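Wirnance will now rent you a robot to fit your memory

February 9, 2025

Putting memory into a computer takes a person a few seconds and a bit of nerve. Wirnance would like to take both off your hands. The Colberg firm has opened orders for Roy, a rental package for repair shops and refurbishers that consists of one arm, one gripper, a wrist camera and a technician who stays for 2 days and then leaves you to it.

Roy's specialty is the inside of desktop computers, where the slots are narrow, the cables wander and everything worth touching sits next to something you'd better not.
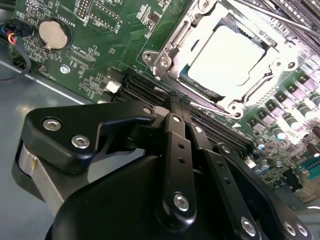
What it costs

The basic plan is $2491 a month with a minimum of 300 jobs, billed whether or not you have 300 computers. Shops that bring in more than 1000 boards a month get a discount, which Wirnance describes as "meaningful" and declines to describe further. The gripper's fingers count as wear parts and are charged separately – a detail found on the second page of the price sheet, in the smaller type.

For that money Roy will handle memory modules, coin-cell batteries and most small plugs. Processors are listed as "supported with supervision," meaning you pay for the robot and also for someone to stand beside it looking worried.

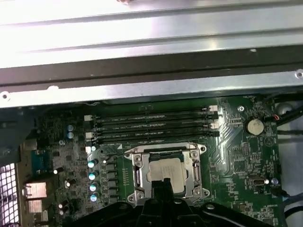
Wirnance also sells an add-on called Zeltach, which keeps a record of every board Roy has worked on, with close-up pictures from the wrist. It should settle a lot of arguments about who bent what. Customers who signed up in January get it free for the first year, and everyone else can ask for a quote.

Deliveries are limited to shops within driving distance of Colberg for now. Screws are not included in the list of supported parts.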